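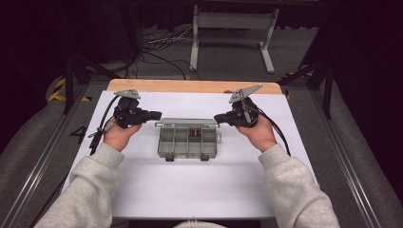 Helmi Ruotsalainen asked after the first release of this guide whether the hand-held grippers have to be zeroed again each time the operator lets go of them. They do not, provided the cables stay connected and the session is still open. Zeroing is required after a power cycle, after a cable has been unplugged, and after any change to the top bracket. Section 5 has been reworded accordingly.

5. Setting up the Tronadov hand-held gripper pair

5.1 Before you start

The pair consists of a left and a right gripper, each with its own cable. The units are not interchangeable. The side is marked on the inside of the grip, L or R.

You will need:
Tronadov gripper pair with cables
Tronadov base unit, powered off
Flat work surface at seated elbow height
Matte sheet, white or light gray, to cover the surface
One small test object

CAUTION: Do not connect or disconnect a gripper cable while the base unit is powered. The jaw encoder can be damaged.

5.2 Cable routing

1. Lay the matte sheet on the table and smooth it flat. Tape the corners if it lifts.
2. Run the left cable down the left side of the table and the right cable down the right side. The cables must not cross in front of the operator.
3. Leave enough slack for both jaws to meet at the middle of the table and for each hand to reach the far edge.
4. Plug the cables into ports L and R on the base unit. Turn each collar until it clicks.
5. Keep cables on the floor clear of chair legs and foot space.

NOTE: A cable under tension pulls the gripper off level and shows up as drift in the log. Check slack before replacing any part.

5.3 Power-up and zeroing

1. Place both grippers on the sheet with the jaws open and the brackets facing up.
2. Switch on the base unit. The status light blinks amber while it warms up. Allow 170 seconds.
3. When the light is steady, close both jaws fully and hold them closed for 5 seconds.
4. Open both jaws fully. The light turns green.
5. If the light returns to amber, repeat from step 3. After three failed attempts, see Section 9.

CAUTION: Keep fingers out of the jaws during zeroing. Do not hold the gripper by its bracket at any time – the bracket is a tracking reference and bends under side load.

5.4 Operator position

1. Sit centered on the table, forearms free to move.
2. Wrap the fingers around the body of each gripper.
3. Point the jaws inward so that they face each other.
4. Push long sleeves back if they cover the grip or catch on the cable.

5.5 Function check

1. Put the test object in the middle of the table.
2. Grasp it with the left jaw, lift it clear and pass it to the right jaw.
3. Set it down and repeat in the other direction.
4. Open the log and confirm that both channels are present, with no gap longer than 500 ms.

NOTE: For small parts in compartment boxes, open the lid fully before bringing the jaws in. Approach from above. Jaw contact with a divider is recorded as a grasp and has to be deleted by hand.

Revised July 1, 2026. Technical editor: Birsen Başaran. Continue with Section 6, Recording a session.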